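Yaroslav Polishchuk
2022-12-18

1/ Notes on power limits for the Vedden V3 graphics card, after a fortnight with two of them. Summary for those who only read the first post: the default limit is set too high for any case smaller than a mid tower, and you can lower it a long way before frame rates suffer.

2/ Test machine: Ellero board, 32 GB of memory, Wallano 750 W supply, side panel on. Room held at 21 degrees. Driver was the September branch, as the current one resets the fan curve on resume from sleep and I did not want to check it before each run.

3/ Method. One fixed benchmark loop, repeated at each limit, first pass thrown away. Power read at the card's two connectors with an inline meter. The software figure reads low under short loads and I no longer use it for anything but a sanity check.

4/ At stock the core sat at 89 degrees by the end of the loop. It does not throttle there, but the fans are at full speed and the bearing noise on my first card is plain from across the room.

5/ With the limit lowered to 150 W, the core settled 14 degrees cooler. Average frame rate fell by 3 per cent. The slowest frames did not move by more than the spread between runs.

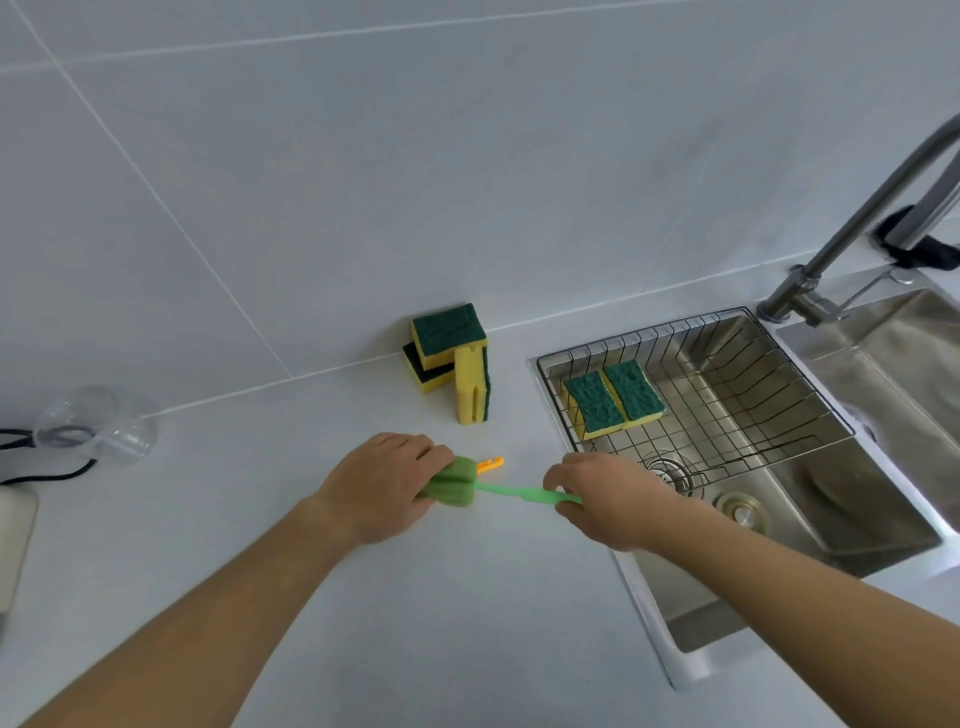 6/ Undervolting

7/ A power limit and an undervolt are separate things and people keep mixing them up in the replies. The limit caps total draw and lets the card choose its own clocks. The undervolt changes the voltage at a given clock. You can use both, but set the undervolt first, with the limit at default, or you will not find out where it becomes unstable.

8/ The curve editor in the Vedden tool rounds to the nearest step without saying so. Type a value, press apply, close the window, open it again and read back what was stored. Two of my early runs were spoiled by this and are not in the numbers above.

9/ Stability: an hour of the benchmark loop proves very little. Mine passed that and then crashed in a menu screen, where load is light and the clock jumps up and down. Leave a game idling at its menu with the frame cap off. It finds a bad curve faster than any stress test I have tried.

10/ Memory is left at stock throughout. Error correction on this card hides a bad memory overclock — you lose speed and see no artefacts — so any gain has to be measured, and I have not measured it.

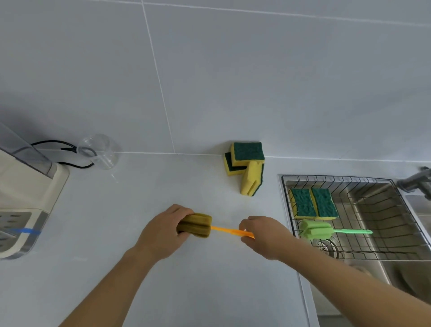 11/ The second card behaved the same under the power limit but would not hold the same undervolt. It needed one step more voltage at the top of the curve. Please do not copy my values. Start from your own card's default curve and work down.

12/ Baltasar Riquelme asked about the Karamanlidis cooler, which replaces the stock one and keeps the backplate. I have one fitted to the second card now. Mounting pressure is uneven if you tighten the screws in the order printed in the leaflet. Go corner to opposite corner, a half turn at a time.

13/ No temperatures for that cooler yet. The pads supplied with it are thicker than the originals over the power stages and I want to check contact before publishing anything.

14/ Two corrections to my earlier thread on the same card. The fan header is four-pin, and the BIOS switch must be moved with the machine off at the wall. The old post stays up with a link to this one.

15/ Raw logs are in the usual folder, one file per run, comma separated. Column six is connector power in watts. Column seven is the software reading, kept for comparison only.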